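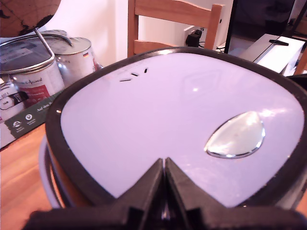
Hatholm ran its open day on 21 October 2019 and I went along, mostly because Gert Potgieter had told me the manipulation group would be running its arm on household appliances in place of the usual coloured blocks. I have written a bit here before about gripper compliance, so treat this as a continuation of those notes.

The arm demo was in the back half of the building, past the conveyor people from Aslow. Visitors signed a sheet, got a short safety talk and stood behind a taped line. The emergency stop was on a lead and Milovan Popescu kept it in his hand for the whole session. He is the one who wrote most of the control code, so I asked him the bulk of my questions.

The setup is a two-finger parallel gripper with a camera looking down past the fingers. The table is ordinary light wood and the objects come from people's homes and garages. On my run the main object was a large domed kitchen appliance, something in the air fryer or electric pot family, with a glossy pale top panel and a thick black rim. Paint tins stood behind it, one with its wire handle up.

Glossy panels are a nuisance for depth sensing. A structured light sensor wants a diffuse surface, and a shiny plastic lid returns either nothing or the reflection of whatever is overhead. This one also had a clear teardrop-shaped window with a chrome edge, and that sort of part can produce depth values well below the actual surface. Milovan's approach is to throw out any depth reading with poor confidence and fit a surface through the remaining points, mostly those from the matte areas. Where the fit is bad the arm slows down and goes by contact.

The contact phase was the part I had come to see. The fingers close to a narrow V, the tips approach the rim, and the controller watches motor current for the step that indicates a touch. There is no force sensor at the wrist. Gert argued for one at the design stage and lost on cost. Without it they have to model joint friction carefully, and friction changes as the gearboxes warm up, so they run a calibration routine before each session. I asked how long the calibration holds and was told it depends on the room. The bay doors were open for the visitors, which can't have helped.

The fingers themselves are black and angular with pointed tips. Pointed tips are good for getting under an edge and poor for holding anything heavy, as the contact patch is tiny. The group has a padded set for lifting, made by a small shop called Buthelezi, but swapping them means another calibration, so they stayed in the drawer.

Some numbers, for those who asked last time. The group has logged 3222 contact attempts since the rig was commissioned, of which 1630 were on reflective objects. Milovan would not give me a success rate for the reflective ones – he says the definition of success changed partway through and the older logs need relabelling. I would have liked a figure, but I'd take no figure over a bad one.

I had 3 questions written down and got through 2 of them. The first was whether the current threshold is fixed or adaptive. It is adaptive, with a floor. The second was whether the camera exposure is locked during the approach. It is, after an earlier version let the auto exposure chase highlights and lose the edge it was tracking. The third, on cable routing at the wrist, will have to wait.

A few practical notes if you plan to go. Parking is on the gravel side and fills early. The coffee is from an urn. The talk upstairs on Gedorach, the group's scheduling software, is aimed at production managers and you can skip it if you only care about hardware. Bring ear plugs for the Aslow end of the hall, where the pneumatic sorter vents straight into the room.

Gert says there will be a smaller session in November, by sign-up only, with the padded fingers fitted. I have put my name down and will bring a stainless kettle.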